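4. Making the bed: the bottom sheet as a separate job

4.1 Why we treat the bottom sheet alone

In the earlier sections we followed the whole change of bed linen, from the opening of the cupboard to the last pillow. In this section we stay with one part of it, the bottom sheet. At first we didn't plan to do this. In our first reading of the diaries the bottom sheet was only a line between "take off the old things" and "put on the duvet". But when we came to the interviews, people spoke about it longer than about anything else, and often with some irritation. One woman in Panley told us that she can do the pillows while talking on the phone, but for the sheet she puts the phone down.

The 24 households in the study are all in two towns, Panley and Stoltness. They are not a sample of any country and we don't use them as one. In Panley most homes are flats, and many bedrooms have the bed with one long side against the wall. In Stoltness the houses are older and the bedrooms larger, so that in most of them a person can walk on both sides of the bed. This difference will be important below.

Each household kept a linen diary during July and then had an interview at home, in the bedroom if they agreed. The longest interview took 50 minutes. We asked people to tell us how they put on the sheet, and after this to do it, and then to tell us again. The second telling was nearly always different from the first. People forgot steps in the first telling that their hands did not forget.

4.2 Which corner is first

For a fitted sheet, the first decision is the corner. Almost every participant said that the first corner "doesn't matter". Then they went to the same corner as in their diary drawing. We believe that the corner is chosen by the room. In the flats with the bed against the wall, the first corner was usually the far one at the head, the one which is hardest to reach. Participants gave the explanation that while the sheet is still free, it is easier to lean over the mattress and push the elastic down behind. If this corner is left for the end, one has to pull the sheet tight and reach far at the same time, and the two movements work against each other.

In the houses with free space on both sides, the first corner was the near one, by the door or by the place where the clean linen had been put down. From there people went in two different ways. Some walked around the bed, corner after corner. Others did the opposite corner next, in diagonal. The diagonal people were very sure of their method. They said that the sheet stays where it is, and doesn't jump off the first corner when the third one is pulled. The walking people agreed that it jumps off. They put it back and continued, and they did not see this as a problem which needs a method.

Finding the long side of the sheet is a related trouble. A sheet for a large bed is often nearly as wide as it is long, and when it comes out of the cupboard folded, the difference cannot be seen. Many participants had some sign for it. The care label was the usual one: "label at the foot, on the left" was said to us in several homes, with other positions in other homes. One household had sewn a short red thread on the head side of every sheet. Another had cut out all labels for comfort and now regretted it.

4.3 Flat sheets

Flat sheets as bottom sheets were less common, and the people who used them were often proud of it. They spread the sheet by throwing it. This is a nice movement, with both arms up and then quickly down, so that air goes under the cloth and it comes down slowly. It needs space behind the person, and in the smaller bedrooms of Panley it was done in a shorter form, or the sheet was unfolded on the bed one fold after the other, like a map.

With unfolding, the fold lines help. Cletus Ostrowski, who used flat sheets only, put the middle fold of the sheet on the middle of the mattress and said that the rest is "already decided by the ironing". He measured nothing. He looked at how much cloth hung on the left and how much on the right, corrected it with two small pulls, and then tucked in the foot side. He ironed his sheets in four folds for this reason, and he was unhappy when his daughter folded them in three.

We note here a word that participants used in different meanings. "Straight" could mean that the edge of the sheet is parallel to the edge of the bed. It could also mean that there are no creases on the top. The first meaning was used more for flat sheets and the second for fitted ones. In the interview guide we had used the word ourselves without explaining it, which was our mistake, and some answers to that question had to be left out.

4.4 Smoothing, and when it is enough

After the sheet is fixed, it is smoothed. We saw flat hands going from the middle to the sides, the forearm used like a long ruler, and in one home the back of a clothes brush. The smoothing is hard to describe in steps, and the participants could not do it either. They said "until it looks good". When we asked what looks good, they showed us what does not: a fold that starts at a corner and goes toward the middle, or a soft wave across the place where one lies.

Folds from the corner were always corrected. They mean that the elastic is sitting wrong, and smoothing alone only moves them to another place. Soft waves were treated with more patience. Several people left them, saying that the duvet will cover them anyway. In the homes where two persons make the bed together, these waves were the main reason for disagreement. One person had finished and the other had not.

The color of the sheet also plays some role in this. On white sheets people found the creases by the shadow and often bent down to look along the surface from the side. On printed sheets, small creases disappeared in the pattern, and two participants told us openly that they buy prints for this. Plain pale sheets were between the two. The linens supplied by the shop Pluvard were plain in all cases, so that participants could compare their own sheets with ours on the same bed, and a pale green was the one most often kept on the bed after our visit. A large bed with a sheet of such a pale green is given in Figure 2.

The thickness of the mattress matters more than the color. Mattress toppers were used in many homes, and a sheet which was correct for the mattress was then too shallow. Participants knew this very well and still used the old sheets, because a sheet is not thrown away when it is good. They tucked the corners less deep and accepted that one would come off in the night. Ağca, a brand of deep sheets sold in Stoltness, was named to us as the solution by people who did not own one.
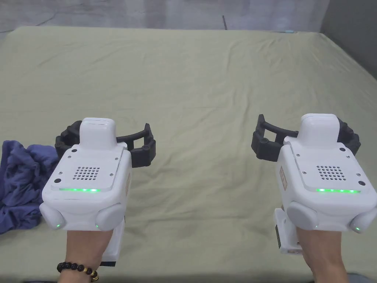 Seen together, these small decisions suggest that the bottom sheet takes its time mostly from the corners and from the question of when to stop, and much less from the spreading. A person who works alone on a bed against the wall does both of these in a bad position, with one knee on the mattress, and the knee makes new creases that must be smoothed again from farther back. Section 5 continues with the duvet cover, where the order of the corners comes back in another form.

Last updated: July

3 comments

mirelle_k
I am a diagonal person and my husband walks around. I will print 4.2 for the fridge.

T. Brandvik
Was there any difference for beds with a high footboard? Ours makes the foot corners much worse than the wall side.

oldlinen
The red thread is a good idea. My mother did it with blue, on the foot side, so please ask first before you make somebody's bed.

We use cookies to remember your reading settings. By continuing to use this site you accept our cookie policy.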